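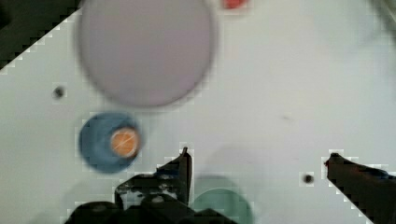 Where the Table-Clearing Work Stands This July

We promised you a plain answer this time, so here it is before the long version: Dimen can put away some of a small kitchen table by itself, it can't yet put away all of it, and we would not leave it alone with anybody's good china. The Stodari grant has paid for 444 trials since our last letter. We are very grateful for every one of them, even the ones that made us groan out loud!

Plates and bowls have taken up most of our time. A wide, shallow dish looks like the easiest thing in the world to pick up, and for a person it is, but two stiff fingers need an edge to get hold of, and a rim lying close to the table doesn't offer much of one.

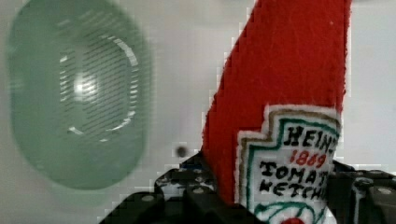
Soft items are the part of the program we expected to go badly, and they have been the nicest surprise of the season. We work with play food for much of this — it is cheap, it survives being dropped, and it varies in ways that real groceries do. The felt ketchup bottle has become a favorite test piece, because the fingers have to close on both sides of something flat and fuzzy and keep it upright. Dimen managed a full pick and place with soft pieces in eight trials out of every 14 on the last Tuesday we tallied, and we hope to do better by fall.

Putting a thing where it belongs is slower going. Setting a piece of fruit in a dish is one job, and opening an appliance door, loading it and closing it again is really four or five jobs in a row, where a small slip early on spoils the rest. 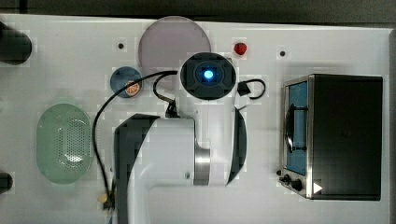
So our honest estimate is that a helper for one chore, in one tidy kitchen, is within reach, and a helper for the whole house is a good way off. For the next period we would like to keep the present table setup and spend the remaining $700 of the supplies line on replacement finger pads and more dishes. The Tóth bench will stay with us through the winter.

14 shares · 2 comments

Pustska reader: My kids would love the ketchup bottle. Can it do laundry yet?

Toasterfan: Please keep posting the failures too, they're the best part.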